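작업 노트, 11월
주제: 흰 면 편물의 황변, 형광증백제와 보관 조건

오전 9시 10분 시작. 지난번에 쓰다 만 부분부터 잇는다. 보관 선반에서 꺼낸 흰 면 시료의 색이 예상보다 누렇게 나왔는데, 세제 탓인지 보관 봉투 탓인지 아직 갈라내지 못했다. Requena 원단과 Gerkance 원단 모두 같은 방향으로 움직였고 정도는 Requena 쪽이 더 심했다.

생각할 수 있는 원인을 다시 적어 둔다. 먼저 헹굼 부족. 알칼리가 남은 채로 말리면 시간이 지나면서 누레진다. 다음은 봉투에서 나온 산화방지제. 예전에 폴리에틸렌 봉투에 넣은 흰 옷이 접힌 자리만 노랗게 변한 적이 있고, 그때는 산성 용액에 담그니 색이 빠졌다. 형광증백제가 빛을 받아 분해됐을 가능성도 있다. 이 경우는 노란 색소가 생긴 것이 아니라 푸른 형광이 줄어서 누렇게 보이는 것이니 자외선 등 아래에서 비교하면 차이가 난다.

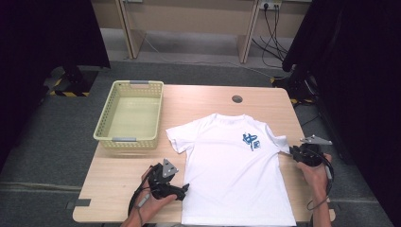
헹굼수부터 확인했다. 마지막 헹굼수의 전도도가 166 µS/cm. 수돗물 값과 차이가 크지 않아서 헹굼 부족을 주원인으로 보기는 어렵다. 다만 이것은 물에 나온 양이고 실 안쪽에 남은 양은 따로 봐야 한다. 시료 조각을 증류수에 담가 추출액 pH를 재기로 했다. 추출은 한 시간, 뚜껑 덮고 가끔 흔들어 줌. Requena 쪽 추출액이 약간 알칼리로 나왔다. 처음 pH 전극이 늦게 안정돼서 완충액으로 다시 교정하고 쟀고, 두 번째 값만 기록표에 넣었다.

색 측정은 Zodska로 했다. 자외선 포함 조건과 차단 조건을 각각 잰다. 파일 번호 1472가 포함 조건 묶음이고 차단 조건은 바로 다음 번호로 저장돼 있다. 지난달 파일에는 조건 표시가 빠져 있어서 비교에 쓰면 안 된다. 측정할 때 천을 네 겹으로 접어 받침이 비치지 않게 했다. 두 겹으로 잰 예전 값은 백색도가 낮게 나왔으니 같은 표에 섞지 말 것.

결과를 보면 Gerkance 시료는 자외선을 차단하고 재면 새 원단과 거의 차이가 없다. 형광이 줄어든 쪽으로 해석하는 것이 맞겠다. Requena 시료는 차단 조건에서도 b* 값이 높다. 이쪽은 노란 물질이 실제로 생겼다고 봐야 한다. 한 가지 원인으로 둘을 다 설명하려던 것이 무리였던 것 같다.

점심 전에 Pierina Parisi와 이 얘기를 했다. Pierina는 봉투보다 선반 옆 골판지 상자를 의심한다. 상자에서 리그닌 분해물이 나오면 밀봉이 안 된 봉투 안까지 들어갈 수 있다는 것. 그럴듯하지만 Gerkance 시료도 같은 선반에 있었으니 그것만으로는 설명이 부족하다. 원단의 잔류 알칼리와 같이 작용했다면 말이 된다. 난방기 배기구가 선반 쪽을 향해 있는 것도 같이 적어 달라고 해서 여기 적어 둔다. 질소산화물 얘기인데 지금 측정할 방법은 없다.
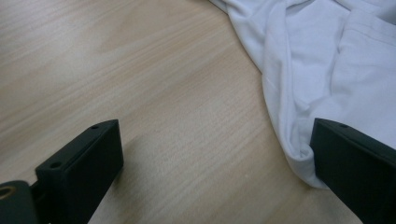 오후에는 산 처리를 했다. 구연산 묽은 용액에 Requena 조각을 담그고 삼십 분 뒤 꺼내 헹궜다. 눈으로 보기에 노란 기가 꽤 빠졌는데 젖은 상태라 판단은 보류. 평평하게 널어서 그늘에서 말리는 중이다. 건조기는 쓰지 않는다. 열이 들어가면 다시 누레지는 경우가 있어서 산 처리 효과와 구분이 안 된다.

세제는 Ureck 분말을 그대로 쓴다. 로트가 바뀌어서 3248번 통을 새로 열었다. 이전 통이 바닥에 조금 남아 있지만 습기를 먹어 굳었으니 시험에는 쓰지 말고 걸레 빨 때나 쓸 것. 통에 개봉 표시를 해 두었다. 형광증백제가 들어 있는 제품이라 비교용으로 무증백 세제도 하나 필요한데 주문서에서 빠졌다. 이번 주 안에 넣기.

시료 라벨은 유성펜으로 천에 직접 쓴 것들이 세탁 후 번져 있었다. 몇 장은 읽을 수가 없어서 평균에서 뺐다. 다음부터는 실로 표시하고 대장에 실 색을 적는다. 검은 실은 물이 빠지니 폴리에스터 실만.

다음에 할 것
산 처리 조각이 다 마르면 네 겹으로 재측정, 두 조건 모두.
골판지 상자를 치운 선반과 그대로 둔 선반에 같은 원단을 나눠 보관.
Requena 쪽에 출고 전 중화 공정이 있는지 문의. 메일 초안은 Pierina가 씀.
pH 전극 보관액 교체.

오후 5시 40분 종료. 건조대 시료는 내일 아침까지 건드리지 말 것.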